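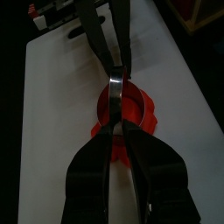 Red piece between the fingertips, white surface underneath.

May 5, 2026 – workshop notebook, Wirnaddale

Pricing day! I have been looking forward to this one since Mwajuma and I first talked about charging real money for the repair kits, and I came out of it with more pages than I can read back. Getting the main points down before they fade.

Where we stood this morning: 49 kits sold in April, all at the one price we picked more or less out of the air last winter. Of those, 18 went to people who had bought before. I keep looking at that number. Repeat buyers in a month when we did no mailing at all, and the kit page still had the old photos on it.

Gunther's spreadsheet is a thing of beauty (his words, but I agree). He split the cost of a kit into parts, packing, postage and our own hours, and the hours are the part we had been leaving out completely. Once they go in, the small kit barely pays for itself and the large one carries the whole business. So the small kit either goes up or gets thinner. I'd go up. Mwajuma wants to ask buyers first, and she is probably right, so she's writing to the repeat customers tonight with two short questions and no discount code attached.

Ilse joined by phone from Groltanen before lunch. She ran a mail-order shop there for years and went straight for our returns policy, which she called "generous to the point of being shy." Her advice was to put it in large letters on the front page, where it can help sell the thing. Love this. Costs us nothing and I can do it myself.

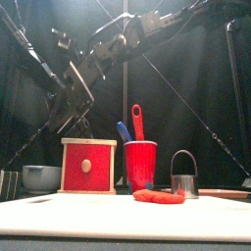

Arm over the red box, dark backdrop behind.

After lunch, the plan for the next quarter. We had three ideas on the board and argued them down to two:

1. A subscription for repair shops, restocked every other month. Amancay already has nearly all the paperwork drafted.
2. Selling through Msimang, who would take the large kit only and want a better margin than I'd like to give.

The workshop evenings are off the board for now. I was sad about that for ten minutes and then very relieved.

Open question on the name. Gruriler still makes people ask how to spell it, and Sachiko thinks that's fine as long as they ask – her point being that they remember it afterward. I'm coming around. Changing the labels would eat the packing budget anyway.

To do:
Front page text, returns policy at the top (me)
Letter to repeat buyers (Mwajuma)
Second version of the cost sheet with the price rise in it (Gunther)
Call Msimang back about margin, and don't agree to anything on the phone (me!)
Ask Amancay whether shops can pause a subscription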